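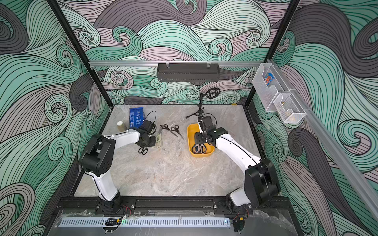

Scheren also. Ich war auf vieles vorbereitet, als ich im Juni zum Tag der offenen Tür bei Friesen gefahren bin: auf einen Roboter, der tanzt, auf einen, der Kaffee einschenkt, auf einen Geschäftsführer mit Headset. Stattdessen stand ich in der hinteren Halle vor zwei weißen Armen und sah ihnen dabei zu, wie sie Scheren in eine gelbe Kiste räumen sollten. Und ich bin geblieben, bis meine Mitfahrgelegenheit hupte!

Seitdem versuche ich Freunden zu erklären, warum das der beste Nachmittag meines Sommers war, und scheitere regelmäßig. „Scheren aufräumen kann meine Tochter auch“, hat einer gesagt. Stimmt ja. Seine Tochter ist fünf und hat dafür auch fünf Jahre lang geübt, mit zwei sehr guten Händen.

Man muss sich so eine Schere einmal aus der Sicht eines Greifers vorstellen. Sie ist flach, sie liegt eng auf der Platte, sie hat ein Gelenk und ändert ihre Form, sobald man sie falsch anfasst. Packt man sie an einem Griff, klappt womöglich der andere weg. Packt man sie an den Klingen, rutscht sie. Und dann liegen zwei davon nebeneinander, beide mit schwarzen Griffen, die Spitzen in dieselbe Richtung, und der Arm muss entscheiden, wo die eine aufhört und die andere anfängt. Auf einer marmorierten Tischplatte, vor Wänden voller Wellen und Spiralen in Mintgrün und Altrosa, die aussehen wie die Tapete einer sehr mutigen Eisdiele. Ich fand das herrlich. In den meisten Vorführungen, die ich kenne, ist der Hintergrund grau und das Werkstück ein Würfel.

Das Projekt heißt Pirano, und Noémie Gosselin hat es uns vorgestellt, ohne Folien, im Stehen, eine Hand auf der Lehne eines Bürostuhls. 261 Durchläufe mit Scheren hätten sie bis dahin gemacht, 500 sollten es werden. Jemand wollte wissen, wie viele davon geklappt haben. „Das hängt davon ab, ob Sie die cremefarbene mitzählen“, sagte sie, und die halbe Gruppe lachte. Ich habe nicht gelacht, ich habe mir die cremefarbene angesehen. Sie lag schräg zwischen den anderen, und ich hätte auch nicht gleich gewusst, von welcher Seite ich anfangen würde, wenn ich nur zwei Finger hätte.

Es gab an dem Nachmittag natürlich auch Misslungenes. Einmal kam der Greifer herunter, zögerte, fasste zu und hob gar nichts hoch. Einmal fiel eine Schere knapp neben die Kiste, mit einem Klirren, bei dem wir alle zusammenzuckten. Gosselin ließ es laufen. Sie griff nicht ein, sie redete nicht darüber hinweg, sie wartete einfach mit uns zusammen ab, und beim nächsten Versuch saß der Griff. Ein Junge neben mir klatschte. Ich auch, ein bisschen verspätet.

Genau dafür möchte ich hier werben, wenn man es so nennen will: für Vorführungen, in denen etwas schiefgehen darf. Im Frühjahr war ich bei Latby, großes Haus, Lichtshow, ein Arm, der in einer Geschwindigkeit Flaschen sortierte, dass einem schwindlig wurde. Beeindruckend, keine Frage. Aber ich bin nach Hause gefahren und wusste hinterher so viel wie vorher. Von Friesen bin ich mit einem Kopf voller Fragen weggefahren. Warum fährt der eine Arm tief in die Kiste hinein, statt von oben fallen zu lassen? Stört ihn der blaue Beutel, der hinten auf dem Tisch lehnt? Sieht er die kleine Metallklammer überhaupt, und wenn ja, ist sie ihm egal?

Einen Einwand nehme ich ernst. Meine Kollegin aus Farkley, die in einer Werkstatt für Menschen mit Behinderung arbeitet, fragte mich, was aus denen wird, die heute solche Dinge sortieren und das gern tun. Ich habe darauf keine gute Antwort, und an dem Nachmittag hat sie auch keiner gegeben. Das hätte ich mir gewünscht, so offen, wie über die Fehlgriffe gesprochen wurde. Wer die Türen aufmacht, sollte auch diese Frage hereinlassen.

Trotzdem, geht hin, wenn in eurer Nähe eine Halle öffnet! Nehmt Kinder mit, die klatschen an den richtigen Stellen. Stellt euch an den langweiligsten Tisch, den mit den Alltagssachen, und bleibt länger als zwei Versuche. Und danach räumt zu Hause einmal die Küchenschublade auf, langsam, mit Daumen und Zeigefinger einer Hand. Ich habe es probiert, die Geflügelschere ist mir zweimal hinuntergefallen.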